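The Year I Stopped Hating My Floors

I bought my place in Telden for the windows. The floors came with it, and for the first 7 months I covered them with every rug I owned. They creaked, they had gaps, and one board by the kitchen door could wake the whole street.

Then in May I pulled up a rug to shake it out and just sat there for a while. The wood underneath was such a nice color! So I called Figueiredo, the flooring shop over by the station, and asked what it would cost to do the whole downstairs. The answer was 4,000 dollars – more than my car is worth, but I said yes before I could talk myself out of it. 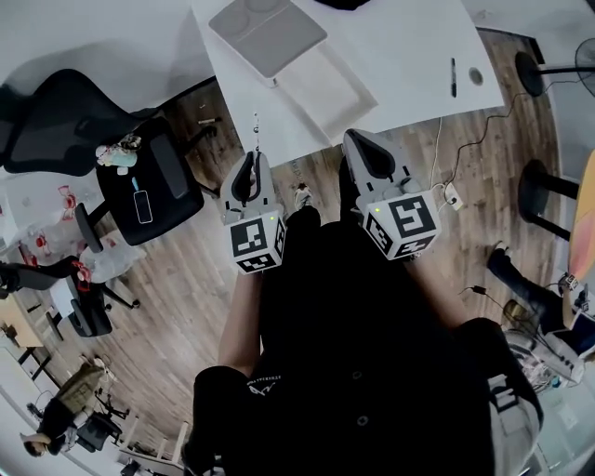 A white sneaker on a wood floor.

The sanding took eight days, and I slept at my sister's for all of them. If you're thinking of doing this, box up your books first (I didn't, and I'm still wiping dust off the cookbooks). Ask for a test patch of each finish, too, and look at it in the morning and again at night. I went in wanting something dark and came out with a plain matte oil.

The board by the kitchen door still creaks. They offered to screw it down and I told them to leave it. The rugs went to a neighbor, all except the little blue one, and I've gotten very picky about chair legs.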